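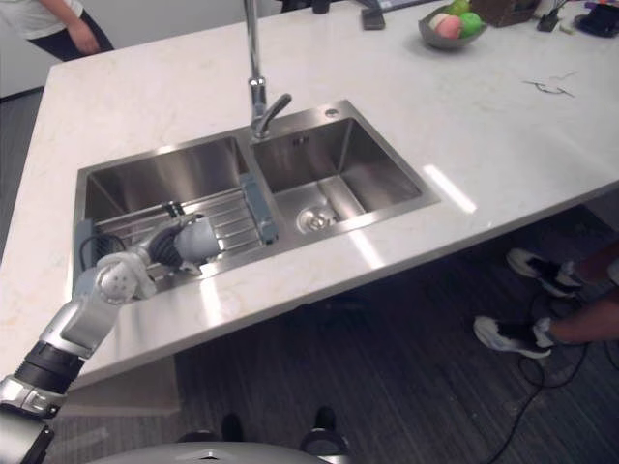 Household robots: questions we receive often

Can a robot do the dishes in my kitchen today?
Partly. In our tests the robot can bring its hand down to a dish rack inside the sink and work between the metal rods. Taking one plate from the rack and putting it on a flat counter is a task we consider ready to show. Washing a greasy pan from start to finish is not ready, and we do not give a date for it.

Why do you talk so much about the sink?
The sink is a difficult place. Brushed steel and chrome reflect the ceiling lights, and the cameras of a robot can take a reflection for an object. The hand must also go lower than the counter, so the arm has to pass over the rim without touching the faucet. If a machine can work well there, a table is easy for it.

How often does it succeed?
For the task "take one plate out of the rack" we made 100 attempts last winter, and 16 of them failed. Most failures were with thin plates standing too near each other. With glasses the result is worse, and we do not publish it until we repeat the test with the new fingers.

Is it faster than a person?
No. A person empties a small rack in one or two minutes. Our robot needs much more time, and it stops when it is not sure.

Must I change my kitchen?
For the Cluvex trial, no. We ask only that you send us the height of the counter and the depth of each basin. Please measure from the top of the rim to the drain.

Can it work when people are in the room?
Yes, but a trained operator must be present at all times and keep the stop button in the hand. Children and pets must stay in another room during the session.

What about work in a shop or a factory?
There the answer is better. At our Porton site a similar arm puts empty trays on a cart, 559 trays in its best shift. The trays are all the same and always come from the same side. In a home, every cup is different.

Which chores do you test next?
Wiping a counter, putting fruit in a bowl and closing drawers. Folding clothes is not in the plan for this year.

Can I buy one?
Not yet. We have 50 places in the home trial and the list opens again in December. Write to Lurdes Leitão at the trial desk, and please tell us if your sink has one basin or two. She answers messages on Monday.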